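Takville Clip-On Desk Lamp, Three Months In

I bought this in February after my old lamp finally gave up. It was on sale for 23 dollars down from 52, and I figured at that price I could live with whatever was wrong with it.
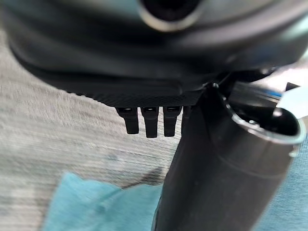 So, some background. My desk is in the corner of the bedroom, the window is on the wrong side, and I do most of my fixing and fiddling after 9 p.m. when the house is finally quiet (model trains, a little sewing, one very stubborn clock). I need light right on my hands and I need it to stay put. My last lamp was a Wolier with a bendy neck that drooped a little more every week until I was basically working under a nodding flower.

The Takville doesn't droop! I set the arm on day one and it's been in the same spot ever since, except when I move it on purpose. The joints are stiff, and I do mean stiff, so you want one hand on the clamp when you adjust it or the whole thing walks along the desk edge. My friend Adom Agyeman has the same lamp and says his loosened up after a while. Mine hasn't, and I'm fine with that.

The light is good. Warm enough that I don't feel like I'm at the dentist, bright enough to thread a needle. There are 3 brightness steps and I never use the lowest one. I'd have liked a real dimmer, but at this price, okay. It also remembers the last setting when you turn it back on, which my fancier lamp in the living room can't manage.

Now the stuff I don't love. The cord is short. I ended up running an extension behind the dresser, and if your outlet isn't right by the desk you'll be doing the same. The switch is on the cord too, and it slides off the back of the desk about once a day and I have to fish for it. I stuck mine down with a bit of mounting tape and that took care of it. And the black finish shows dust like you wouldn't believe. I wipe it down on Tuesday when I do the rest of the room, and by the weekend you can write your name on it.

The instructions are one sheet with tiny drawings and no words. I put the clamp pad on upside down and spent a good ten minutes wondering why it rocked. If yours rocks, flip the pad.

I did email the shop about a spare pad, by the way, and a guy named Farzad Mazandarani wrote back the same afternoon and mailed me one for free. That's worth something to me. The last time I wrote to a lamp company I got a survey.

Would I buy it again? At the sale price, yes, no question. At full price I'd probably look at the Daneshvar first, mostly for the longer cord, though I've only played with that one in the store and can't tell you how it holds up. I've seen desk lamps going for 200 and I can't imagine what they do that this one doesn't.

Four stars. It'd be four and a half if the switch were on the lamp.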